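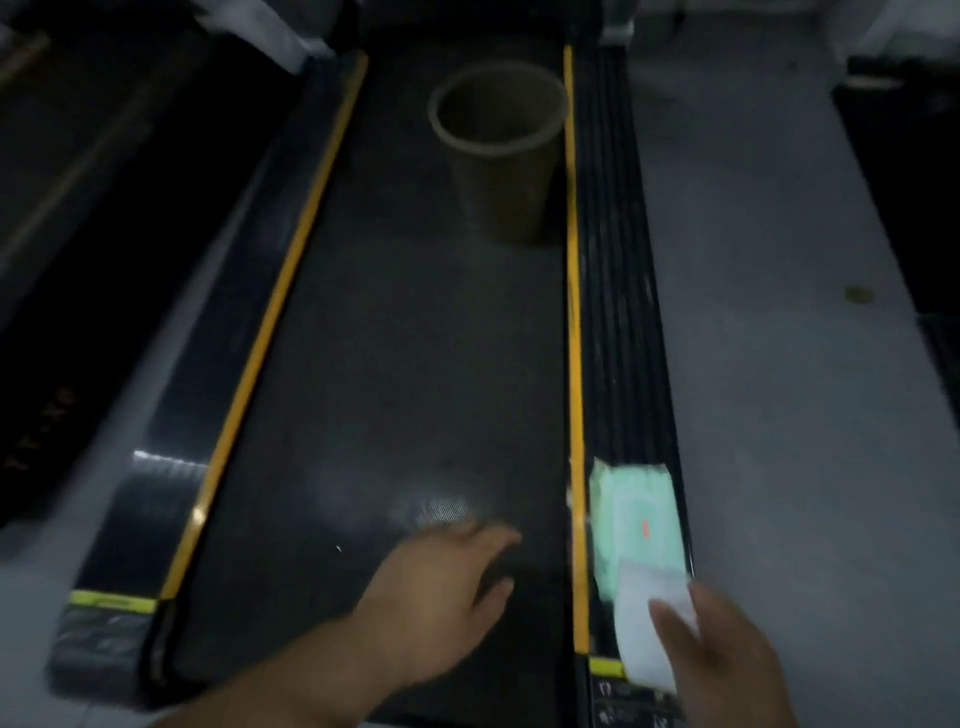 엔드우드 2층에 있는 헝가리 식당 비로(Bíró) 점심 다녀온 분들 의견이 궁금해서 글 씁니다. 저는 재작년부터 저녁에만 가던 사람인데 지난주에 처음으로 점심 세트를 먹었습니다. 굴라시는 저녁에 나오는 것과 거의 같았고, 파프리카 치킨은 소스가 눈에 띄게 묽었습니다. 저녁에는 뇨키 비슷한 노케들리에 소스가 묵직하게 감기는데 점심에는 접시 바닥에 국물처럼 고여 있더군요. 가격 차이를 생각하면 이해는 하지만 같은 이름으로 팔 거면 같은 맛이어야 하지 않나 싶습니다. 포장도 해 봤는데, 검은 벨트 위에 종이컵 하나 올라가 있는 모습만 봐도 요즘은 국물 있는 음식을 컵에 담아 주는 집이 많다는 생각부터 듭니다. 비로도 굴라시 포장은 종이컵입니다. 집까지 30분 걸렸고 새지는 않았습니다. 다만 고기가 컵 아래쪽에 몰려서 숟가락으로 파내듯이 먹어야 했습니다. 점심 세트를 자주 드시는 분들은 파프리카 치킨이 원래 그런지, 제가 간 날만 그랬는지 알려 주세요.

작성: 국물파 | Jun 17, 2025
댓글 14 · 공유 3

저녁단골
저도 점심 치킨은 두 번 먹고 그만뒀습니다. 두 번 다 묽었으니 그날만의 문제는 아닌 것 같습니다. 사워크림을 덜 넣는 것 같고 밀가루도 거의 안 쓰는 느낌입니다. 저녁 치킨은 숟가락으로 떠서 기울여도 천천히 떨어집니다. 점심은 그냥 흐릅니다.

엔드우드직장인
저는 반대 의견입니다. 점심에 그 저녁 소스를 다 먹으면 오후에 일을 못 합니다. 일주일에 한 번은 가는데 점심 쪽이 파프리카 향은 더 잘 납니다. 묽다고 꼭 재료를 줄인 건 아니라고 봅니다. 그리고 세트에 오이 샐러드가 붙는데 이게 괜찮습니다. 식초가 세지 않고 양파가 얇습니다.

국물파
오이 샐러드는 저도 좋았습니다. 그런데 향이 더 난다는 건 잘 모르겠습니다. 제가 먹은 접시는 향보다 물기가 먼저 느껴졌습니다. 혹시 무슨 요일에 가시나요?

엔드우드직장인
요일은 정해 놓지 않습니다. 대신 늘 열두 시 전에 들어갑니다. 한 시 넘어서 간 적이 한 번 있는데 그때는 노케들리가 불어 있었습니다. 늦게 가면 노케들리에서 물이 나와서 소스가 묽어지는 것일 수도 있습니다.

국물파
저는 한 시 반쯤 들어갔습니다. 그 영향일 수도 있겠네요.

Emese Erdős
부다페스트에서 자랐고 여기 산 지는 꽤 됐습니다. 파프리카시는 집마다 농도가 다릅니다. 저희 할머니는 묽게 끓이셨고 이모는 되직하게 하셨습니다. 묽은 것 자체는 틀린 게 아닙니다. 제가 비로 점심에서 아쉬운 건 닭입니다. 점심에는 뼈 없는 가슴살이 나오고 저녁에는 다리가 뼈째 나옵니다. 다리를 뼈째 오래 끓여야 소스에 맛이 배는데 가슴살로는 그게 안 됩니다. 소스를 진하게 졸여도 저녁 맛은 안 날 겁니다.

저녁단골
부위가 다른 건 몰랐습니다. 메뉴판에 적혀 있나요?

Emese Erdős
헝가리어 이름 밑에 작은 글씨로 '닭가슴살'이라고 되어 있습니다. 저녁 메뉴에는 '닭다리'라고 되어 있고요. 이름은 둘 다 파프리카시입니다.

면보다밥
다들 치킨 이야기만 하시는데 점심에 갈 거면 양배추롤을 드세요. 속에 쌀이 적당히 들어 있고 고기가 퍽퍽하지 않습니다. 밑에 깔린 사우어크라우트가 좀 짜긴 한데 빵이랑 먹으면 맞습니다. 빵은 달라고 하면 한 번 더 줍니다.

국물파
양배추롤은 저녁 메뉴에만 있는 줄 알았습니다.

면보다밥
올해 들어서 점심에도 나옵니다. 대신 수량이 적은지 늦게 가면 없습니다. 저도 두 번 허탕 쳤습니다.

오샴사람
비로보다 오샴 쪽에 있는 에타(Eta)가 낫다고 생각합니다. 거기는 점심과 저녁 메뉴가 같고 가격도 같습니다. 굴라시에 고기가 크게 들어가고 감자도 덜 부서집니다. 단점은 좌석이 26석뿐이라 기다려야 한다는 겁니다. 예약은 저녁만 받습니다.

엔드우드직장인
에타 굴라시는 저한테는 캐러웨이가 너무 강했습니다. 다른 맛이 안 납니다. 고기는 인정합니다.

오샴사람
캐러웨이가 들어가야 굴라시죠. 비로 굴라시는 그냥 소고기 감자탕 같습니다.

저녁단골
그건 심한 말입니다. 비로 굴라시는 마늘과 파프리카가 또렷하고 기름도 잘 걷어 냅니다. 에타는 갈 때마다 위에 기름이 떠 있었습니다. 취향 차이로 두고 넘어갑시다.

Ákos Illés
포장 이야기가 나와서 적습니다. 굴라시 포장은 용량이 두 가지입니다. 기본이 300ml이고 큰 것은 뚜껑 있는 플라스틱 용기에 담아 줍니다. 고기가 아래에 몰리는 게 싫으면 큰 것으로 하고 집에서 냄비에 옮겨 데우는 편이 낫습니다. 전자레인지에 돌리면 감자만 뜨거워지고 고기는 미지근합니다. 빵은 포장에 안 들어가니 따로 시켜야 합니다.

국물파
용량이 두 가지인 줄 몰랐습니다. 주문할 때 묻지도 않고 컵으로 주더군요. 다음에는 큰 것으로 해 보겠습니다.

디저트만먹음
식사는 모르겠고 비로 디저트 이야기를 보태겠습니다. 숌로이 갈루슈카는 빵이 럼에 푹 젖어 있고 호두가 넉넉합니다. 생크림이 달지 않아서 끝까지 먹을 수 있습니다. 팔라친타는 살구잼과 코코아 두 가지인데 살구잼을 권합니다. 코코아는 가루가 뭉쳐 있었습니다. 토카이 와인도 잔으로 파는데 디저트와 같이 시키기에는 양이 적습니다.

면보다밥
숌로이는 동의합니다. 팔라친타는 코코아가 더 낫던데요. 저는 뭉친 적이 없습니다.

디저트만먹음
그럼 제가 운이 없었나 봅니다. 살구잼 쪽이 반죽이 더 얇은 것도 있습니다. 같은 반죽일 텐데 왜 그런지는 모르겠습니다.

Veronika Kun
8월에 점심 메뉴를 바꾼다고 계산대 옆에 붙어 있었습니다. 뭐가 빠지고 뭐가 들어오는지는 안 적혀 있어서 직원에게 물어봤는데 아직 정해지지 않았다고 합니다. 생선 수프가 들어왔으면 좋겠습니다. 예전에 겨울 특선으로 냈을 때 먹었는데 잉어 비린내 없이 칼칼했습니다.

저녁단골
생선 수프 기억납니다. 뼈가 좀 많았지만 국물은 제일 좋았습니다. 그걸 점심에 내면 다시 점심에 갈 생각이 있습니다.

오샴사람
잉어는 호불호가 커서 점심 세트로는 힘들 겁니다. 내더라도 메기로 바꾸지 않을까요.

Emese Erdős
메기로 끓이는 집도 많습니다. 맛은 조금 더 기름집니다. 저는 둘 다 좋아합니다.

국물파
답변 감사합니다. 어제 다시 다녀와서 결과 적습니다. 열한 시 오십 분에 들어갔고 치킨 세트를 시켰습니다. 지난번보다는 소스가 되직했습니다. 노케들리도 불지 않았고요. 저녁만큼은 아니지만 접시 바닥에 고이지는 않았습니다. 가슴살인 것도 확인했습니다. 말씀대로 소스 맛이 저녁보다 얕습니다. 점심에 치킨을 또 시킬 것 같지는 않고 다음에는 양배추롤로 가겠습니다. 굴라시는 여전히 좋았고 옆자리에서 시킨 감자전도 괜찮아 보였는데 그건 메뉴 이름을 못 봤습니다.

엔드우드직장인
감자전은 토치니입니다. 사워크림과 치즈가 올라갑니다. 마늘이 꽤 들어가니 오후에 회의 있는 날은 피하세요.

면보다밥
토치니는 나오자마자 먹어야 합니다. 조금만 두면 가운데가 눅눅해집니다. 둘이 가서 양배추롤 하나, 토치니 하나 시키면 양이 맞습니다.

조회 219 · 추천 26

문의: 게시판 하단 문의 양식 | © 엔드우드 맛집 게시판 | 맨 위로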